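机器人学习系统导论
课程讲义 第四讲:示范数据的采集

适用对象:自动化、计算机及相关专业高年级本科生与一年级研究生
主讲:Renata Malinowski
实验指导:Inmaculada Valcárcel、Rocío Barrios
修订日期:2022年3月14日,星期一

本讲内容
一、课程安排与预备知识
二、示范数据的基本概念
三、采集任务的定义
四、遥操作采集的流程
五、场景与物品的变化
六、标注与元数据
七、质量检查与剔除标准
八、双臂收纳任务
九、数据集的划分
十、作业与参考问题

一、课程安排与预备知识

前三讲讨论了策略的表示方法、观测空间与动作空间的选取,以及模仿学习的目标函数。本讲转入数据一侧。学员应当已经完成第三讲的编程练习,能够读取一条示范轨迹,并将其中的图像与关节状态按时间戳对齐。尚未完成者,请在实验课之前自行补齐,实验课上不再重复讲解。

本讲对应两次实验课。第一次实验课由指导教师演示采集流程,学员分组观摩并填写记录表;第二次实验课由各组独立完成一批示范的采集与检查。分组名单张贴于实验室入口,如需调换,须在第一次实验课前向Rocío Barrios提出。

二、示范数据的基本概念

一条示范(demonstration)是指操作者控制机器人,从规定的初始状态出发完成一次任务的完整记录。记录内容一般包括:各路相机的图像序列、双臂各关节的位置与速度、夹爪开合量、操作者发出的控制指令,以及任务起止时间。

若干概念在文献中用法不一,本课程统一如下:
示范:一次任务执行的完整记录,无论成功与否。
有效示范:通过质量检查、可用于训练的示范。
批次:在同一场景配置、同一操作者、同一标定参数下连续采集的一组示范。
片段:从示范中按子任务截取的部分,例如“接近”“抓取”“移送”“释放”。

需要注意的是,模仿学习所得策略的表现受到示范分布的制约。操作者在采集时形成的习惯,例如总是从右侧接近物体,或者在抓取之前短暂停顿,都会被模型如实学到。停顿的影响尤其常见:当停顿段在数据中占比过高时,模型在部署时可能停在停顿位置,不再继续动作。第六讲将结合动作分块方法再次讨论这一问题。

三、采集任务的定义

采集开始之前,每项任务须有书面定义。任务定义书由任务设计人起草,经指导教师签字后生效,在同一批次内不得更改。定义书至少写明以下各项:

1. 任务名称与一句话指令。指令应当使用日常语言,例如“把玩具放进纸袋”。
2. 初始状态。各物品允许出现的区域、朝向范围,以及双臂的起始位姿。
3. 终止条件。以可观察的状态表述,例如“玩具全部位于袋口以内,夹爪已松开并离开袋口”。避免使用“放好”“整理完毕”一类无法核验的措辞。
4. 允许的策略。写明哪只手臂承担哪一动作,是否允许双手交接,是否允许失手后重新抓取。
5. 时间上限。超过上限仍未达到终止条件者,记为失败,但保留原始记录。
6. 安全事项。包括急停按钮的位置、操作者与旁观者的站位。

关于第4项,教学组曾就“失手后重新抓取”是否应当保留有过讨论。现行规定是保留,并在元数据中标记。含有纠正动作的示范能够使模型接触到偏离理想轨迹之后的状态,对提高稳健性有一定帮助。但操作者不得为了制造纠正动作而故意失手,此类示范在动作节奏上与自然失误差别明显。

四、遥操作采集的流程

本课程使用遥操作方式采集。操作者通过主端设备控制双臂,机器人端同步记录。完整流程分为准备、试运行、正式采集、收尾四个阶段。

准备阶段
检查双臂及夹爪的供电与通信状态。检查外露线缆,确认在关节全行程内不会被拉紧或夹入。擦拭相机镜头。运行标定核验程序,若误差超过实验室规定的阈值,应重新标定,不得带着超限误差开始采集。清理台面,铺好底板,按任务定义书摆放物品。

试运行阶段
操作者完成四次不记录的练习,熟悉物品的重量、软硬与夹持特性。记录员在此期间核对各路图像的曝光与视野,确认夹爪与目标物体在关键动作中不被长时间遮挡。

正式采集阶段
每条示范按“复位—口令—执行—判定—保存”的次序进行。复位时由助手重新摆放物品,手须完全离开工作区后方可发出口令。执行过程中,操作者与记录员不得交谈。判定由记录员作出,操作者如有异议,写入备注栏,由检查人事后裁定。

收尾阶段
双臂回到停放位姿,断开使能,备份数据,填写批次记录表。物品放回编号的收纳箱,并在借用登记表上注明状态。

操作者连续工作的时间应当受到限制。疲劳会表现为动作变慢、停顿增多、轨迹趋于单一,这些变化操作者本人往往察觉不到。各组须安排轮换,轮换即视为新批次开始,须重新填写批次记录表。

五、场景与物品的变化

单一场景下的大量示范,效用通常不如多种场景下数量较少的示范。采集计划应当事先规定变化的维度与幅度,不宜由操作者临场随意改动。本课程要求考虑的维度如下:

物品位置:在允许区域内划分网格,按随机表取位。
物品种类:同一类别内至少更换形状、颜色、软硬不同的个体。
容器状态:袋口开合程度、提绳方向、容器倾斜与变形。
干扰物:与任务无关但出现在视野中的物品。
光照:自然光与室内照明的不同组合。
背景:桌面材质、周边陈设。

可变形物体需要特别说明。纸袋、布料与毛绒玩具在每次接触后形状都会改变,严格意义上的复位并不可能。处理办法是:不要求恢复到同一形状,只要求满足定义书所列的条件,例如袋口保持可以进入的开度。纸袋出现破裂时须更换,并在批次记录表中注明更换发生在哪一条示范之后。

透明物品是另一类困难对象。透明塑料袋表面的反光会随视角变化,深度相机在此类表面上的读数不可靠。若任务涉及透明包装,定义书中应当写明是否使用深度数据。透明包装作为干扰物出现时,同样应当在元数据中登记。

六、标注与元数据

每条示范附有一份元数据。元数据在采集当日填写完毕,不得隔日补填。必填字段包括:

任务编号与指令文本
批次号与示范序号
操作者代码(不使用真实姓名)
标定文件版本
场景配置编号
物品清单及各物品编号
结果(成功、失败、中止)
是否含有重新抓取
备注

指令文本由两名标注员分别书写,措辞可以不同,语义须一致。书写时应当以物品在画面中可以辨认的特征来指称,例如颜色、形状、相对位置,不使用实验室内部编号。若两名标注员对同一物品的称呼出入较大,由检查人裁定,并将裁定结果加入词表。

片段标注采用事件边界的方式。标注员只标出边界时刻,即夹爪开始闭合、物体离开支撑面、物体进入容器、夹爪完全张开等时刻,片段由边界自动生成。边界判断存在主观成分,教学组在词表附录中给出了各类边界的判定规则,请在标注前通读。

七、质量检查与剔除标准

质量检查由未参与该批次采集的人员承担。检查分为自动与人工两步。自动检查的项目有:时间戳是否单调递增,各路图像是否缺帧,关节读数是否超出物理范围,指令与实际位置的偏差是否异常。人工检查则以倍速回放为主,对自动检查报警的示范须以原速回放。

出现下列情形之一的示范,不进入训练集:
(一)人手或其他人员进入工作区;
(二)任一相机在抓取或释放过程中丢失图像;
(三)初始状态不符合任务定义书;
(四)终止条件尚未满足即结束记录,且结果被误标为成功;
(五)急停被触发。

被剔除的示范不得删除,应当移入隔离目录,并写明理由。失败的示范本身具有研究价值,可用于训练成功判别器,也可用于分析任务定义中的疏漏。

去年课程的Akora数据集可供参照。该数据集共收录示范1,589条,经检查剔除178条,其余1,411条进入后续划分。Yolanda Calvo对剔除理由作了归类,其中以初始状态不符最为常见,多数源于助手在复位时没有对照随机表。本年度的批次记录表因此增设了复位核对栏,每条示范执行前须由记录员签注。

八、双臂收纳任务

收纳任务要求机器人将台面上的小件物品放入软质容器。单臂也可以完成其中一部分动作,但容器在受力后容易移位或塌陷,双臂配合可以由一臂稳定容器,另一臂移送物品。该任务涵盖了可变形容器、软质物体、细绳遮挡与干扰物等多种因素,适合作为第二次实验课的内容。

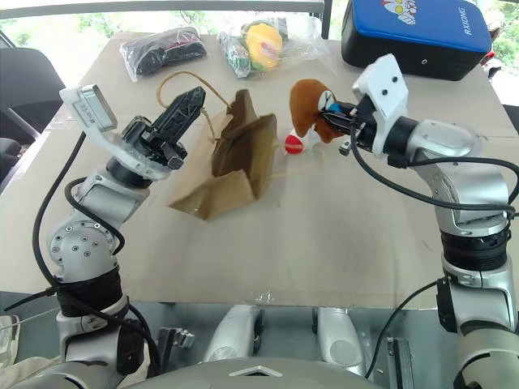 图4-1 双臂收纳任务采集现场:右侧夹爪夹持棕色毛绒玩具,左侧夹爪张开,台面中部为带提绳的纸袋。

结合图4-1,讨论以下几点。

夹持位置。毛绒玩具没有刚性边缘,夹爪闭合后表面下陷,夹持是否牢固不能仅凭夹爪开合量判断。带有悬垂部分的物品在移送时可能摆动,操作者应当控制加速度,在袋口上方稍作减速,但不要完全停住。

提绳。细绳在图像中所占像素很少,却可能勾住夹爪或物品。任务定义书须写明提绳的允许方向,以及勾绳之后的处理方式。建议将勾绳后自行脱开的示范保留并标记,将需要人员介入的示范记为中止。

空闲手臂。非主动手臂的位姿同样是动作数据的一部分。若该手臂在不同示范中随意停放,模型将学到没有意义的变化。定义书应当为其指定等待位姿,或者明确其承担的辅助动作。

远端物品。台面远侧的两只透明塑料袋和右上角的蓝黑色盒子,须与主要物品一并列入物品清单,并说明在该任务中属于目标物还是干扰物。窗外的绿植不在清单之列,但窗口进光属于光照条件,应当在场景配置中登记。

九、数据集的划分

训练集、验证集与测试集以批次为单位划分,不得以单条示范为单位随机抽取。同一批次内的示范共享操作者、光照与标定参数,若分散到不同子集,验证结果将偏于乐观。测试集应当包含至少一种在训练集中未出现的物品个体。

各组提交数据时,划分文件与数据一并提交。划分一经提交即冻结,后续各讲的实验均以冻结的划分为准。关于划分方法的背景材料,见课程网页上Halima Mohamedi编写的补充讲义。

十、作业与参考问题

作业(以组为单位提交,截止时间为四月第一次实验课开始之前)

1. 为“将一件软质物品放入纸袋”编写任务定义书,须包含第三节所列的全部六项内容。
2. 依照第五节的维度制定采集计划,给出场景配置表与随机取位表。
3. 从Akora数据集的隔离目录中选取四条示范,逐条核对剔除理由,并说明是否同意原判定。
4. 对一条成功的示范标注事件边界,由两名组员独立完成,报告两份结果之间的时间差,并分析差异较大的边界。

参考问题(不计分,供讨论课使用)

若操作者的惯用手影响了双臂的分工,应当在采集阶段加以限制,还是在训练阶段加以处理?
失败示范在何种条件下可以参与策略训练?
当纸袋逐渐变软、折痕增多时,批次前段与后段的数据是否仍可视为来自同一分布?
两名标注员对物品名称的分歧,是否应当一律消除?

作业以纸质与电子两种形式提交。纸质材料交至Inmaculada Valcárcel处,电子材料上传至课程服务器中本组目录,文件名须包含组号与讲次。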